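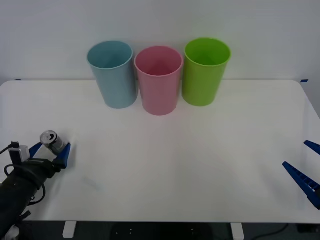
How long does it take to get an allotment in Kellport?
In my case, 27 months from filling in the form to being handed the key.

I put my name down one January, after a conversation with Heledd Gittins over the garden wall. She had a half plot on the Treloar site and kept passing me courgettes. The form was one side of paper and asked for my address and whether I wanted a full plot or a half. I ticked half. Then I heard nothing for so long that I forgot I had applied.

The letter gave me a fortnight to say yes. I went to look at the plot on a wet morning and nearly said no. It was bramble from the path to the back fence, with a bath in the middle and a lot of carpet under the grass. The last tenant had put the carpet down to keep the weeds off and the weeds had grown through it. Wayne Ashworth, who has the plot next door, told me to take it anyway and to leave the bath where it was until I had somewhere to put it.

The rent is £88 a year, water included, though the water goes off in the winter. You also pay a deposit on the key. I haven't lost the key yet.

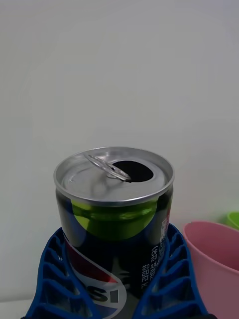 The first year I made the mistake of trying to clear the lot. I dug for three weekends, hurt my back and had a patch of bare soil that was green again by the end of May. What worked better was cutting everything down low, covering two thirds of it with thick black plastic and only growing on the strip nearest the path. I did potatoes, because everyone said potatoes, and broad beans, because I like them. The potatoes were fine. The beans got blackfly and I pinched the tops out too late.

In the second year I lifted one sheet of plastic and found the ground underneath was soft and mostly clear, apart from bindweed. I have given up on being rid of bindweed. I pull it when I see it.

Other things I would have liked to know at the start:

The tap is at the far end of the site and the hose doesn't reach past plot nine. I carry two cans at a time. A water butt off the shed roof has saved me a good deal of walking, and I should have put it in before the shed got its first coat of paint.

Sheds need asking for. There's a size limit and they do check.

The inspection is in June and is mostly about whether you are using the plot. Half of it under plastic was accepted, but they wanted the path edges cut.

Manure comes by trailer in the autumn and is left at the gate. It goes fast. Tracey Holroyd got four barrows to my one last year, and she did offer to let me have some of hers.

I'm now in my third season and about to lift the last of the plastic. The plan for that end is raspberries along the fence and squash in front of them. The bath is still there. It has mint in it now, and a frog some evenings.

If you are thinking of applying, put your name down today and ask for a half. You can always ask for the other half later.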